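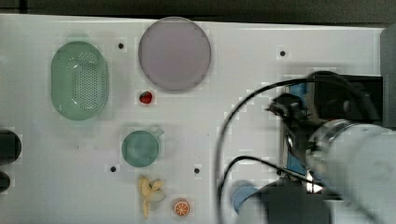
My sister rang on Sunday to say that I was cooking my rice all wrong, and that if I'd only rinse it until the water ran clear and then leave it alone I'd have no more trouble. Leave it alone! She has been telling me this for most of our adult lives, and I have been lifting the lid to have a look for just as long.

So this month I have been trying to do as I'm told. Regular readers will remember that I gave up on rice altogether last winter, after the pudding that set like plaster, and we lived on potatoes for weeks (very nice potatoes, I should say, from the farm shop at Odwood, but there are only so many ways to dress up a potato). Then we had a meal out in Skurham, at Çınar, the little Turkish place up the hill from the station, and they brought us a dish of buttery rice with tiny bits of toasted pasta through it. I thought about it all the way home on the bus and was still thinking about it when I went to bed.

I asked the waiter how it was done and he very kindly told me, although it was noisy and I may have missed a step. You brown the pasta in butter, quite a lot of butter, until it's the colour of a conker. Then in goes the rice, which has been soaked in warm salty water and drained well, and you stir it about until it looks shiny. Hot stock next, lid on, heat right down. When the stock has gone you take it off the heat, put a clean tea towel under the lid and let it sit for longer than you would like.

My first go was gluey. I hadn't soaked it, I'd run out of patience and it was nearly seven already. The second was better, though I burnt the pasta and had to pick out the worst of it with a teaspoon while everybody waited at the table being polite. By the third I had stopped guessing at the stock and got the measuring jug out, and that one we finished, with a bit of a tussle over the crispy part at the bottom of the pan.

I've since become rather a bore on the subject. I bought a 2 kilo bag from the shop next to the post office and it's already looking thin. I've found that the soaking matters more than the rinsing (sorry, dear), that about 38 minutes is plenty for it, and that the tea towel really does make the grains fluffier. I also tried it with chickpeas stirred in, and with leftover roast chicken, and once with a fried egg on top for lunch by myself with the radio on, which was probably the best of the lot.

What I can't manage yet is a big panful. We have the whole family coming at the end of March and when I tried doubling everything the top was hard and the bottom was soup. If any of you cook it for a crowd, do you bake it in the oven instead? My neighbour swears by that, but she also swears by microwaving her porridge the night before, so I would be glad of a second opinion before I start buying butter.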